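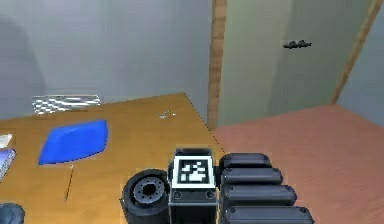 I own too many travel mugs. My partner stopped counting last December, after the Plodby arrived (a birthday present to myself, no regrets!), and now there's a whole cupboard shelf I'm not allowed to expand.

So when I say the Sterance is the one I reach for at 6 in the morning, it has some competition. It's ceramic on the inside, steel on the outside, and my flat white tastes like a flat white instead of a coin. The lid twists with one hand, even in gloves, and it fits the cup holder in my old wagon, which the Plodby never has.

The Baltov is the handsome one. Lovely colour, gorgeous weight, and a silicone seal that holds onto the flavour of every soup you've ever put in it. I've boiled that thing. I've soaked it in bicarb overnight. Still minestrone.

Then there's the Snorradóttir, at $172, and yes, I gulped too. It comes with 2 lids and a felt sleeve, and it kept my tea properly hot through an entire afternoon of kids' soccer. Would I pay that again? Ask me when I've stopped leaving it on the roof of the car.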